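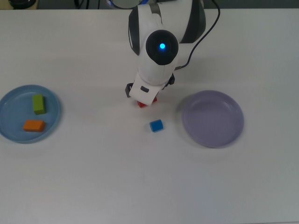

Ebenezer Fiadzo wrote:

> Before the revised dining guidelines go out to the member houses, I would ask that the section on tableware be looked at again. The draft says that plates should be "plain and light in color." That wording was carried over from the older document, and I believe it was written with washing and replacement in mind. It does not serve residents with low vision. At Moltau House we have white tables and white plates, and several residents have told staff that they cannot find the edge of the plate. Food is pushed onto the table and left there. Staff then record a poor appetite.
>
> I would also like to know whether the houses are expected to replace everything at once. Our kitchen has an order with Hilto that cannot be changed before January.

Print this message | E-mail this message

Dear colleagues,

I am replying to the full list, as the same two points were raised by telephone from other houses.

The first concerns the wording in section 2. Mr. Fiadzo is correct that the sentence was carried over. The working group has agreed to remove it and to put the following in its place:

"Plates and bowls should be of one solid color that stands out clearly from the table or tray on which they are placed. Patterned rims should be avoided. Where a house uses more than one table color, it should keep tableware suited to each."

The new wording names no color, and this is deliberate. Cunha House has dark tables in its main dining room, and white plates are easy to see there. Moltau House has white tables throughout and will need something stronger. A house may also meet the guideline by leaving its plates as they are and using plain place mats in a darker color, provided the mats lie flat and do not slide.

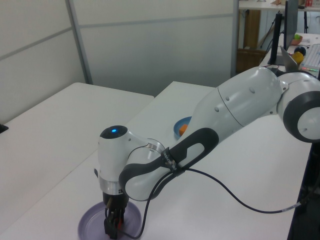
Round purple plate on a white work table.

Several houses asked whether the color of the food should be considered as well. It should, within reason. Mashed potato and white fish are hard to see on a pale plate and easy to see on a deep one, while the opposite is true of stewed beans or dark greens. We do not expect kitchens to keep a separate plate for every dish. We do ask cooks to think about the week's menu when choosing, and to talk to the residents who will be eating from the plates. A sample set left in the dining room for some days will tell a house more than a catalog page.

Lighting is covered in section 3 and has not changed, but I would draw attention to it again. Glare from a glossy table top can hide the rim of a plate even where the colors differ. Residents who sit facing a window at noon may need a blind lowered or a different chair. Staff should ask before moving anyone, as many residents have kept the same seat for years and would sooner put up with the glare.

The second point concerns timing. No house is required to replace all of its tableware at once. The guideline will apply to new orders from the date of issue. Existing orders, including the one Moltau House has with Hilto, may be completed as placed. Houses that wish to move sooner may apply to the Drellport office for help with the cost, up to 100 place settings for each house. The application form is 2 pages long and should be signed by the head of catering. Please state the color of the tables and whether mats are already in use.

On records, the working group supports Mr. Fiadzo's suggestion. The meal chart will carry a new line, to be filled in whenever a resident leaves more than half of a meal, asking whether the resident could see the food and reach it. The line is not meant to replace the usual questions about teeth, swallowing, medicines or mood. Please continue to report those to the nurse on duty.

Of the 33 replies received to the draft, 19 mentioned tableware in some form. I am grateful to everyone who wrote, and in particular to the kitchen staff who sent comments from residents in the residents' own words. These have been passed to the working group with names removed.

Comments on the new wording may be sent to me or to the list. Changes to sections 4 and 5 (texture and portion size) will be sent separately.

Yours sincerely,

Yayra Nartey
Dining Guidelines Working Group
Drellport

Print this message | E-mail this message

Comments

Kitchen, Cunha House: We tried place mats two winters ago. The cloth ones bunched up under the plates and had to be washed daily. The wipe-clean kind stayed put. Could the guideline say so?

Family member: My mother stopped eating her rice and we were all very worried. A blue bowl helped a good deal. I wish somebody had suggested it sooner.

E. Fiadzo: Thank you for the clear answer on the Hilto order. May the mats be included in an application for help with the cost, or does that cover plates and bowls only?

Y. Nartey: Mats may be included. Please list them on the second page of the form.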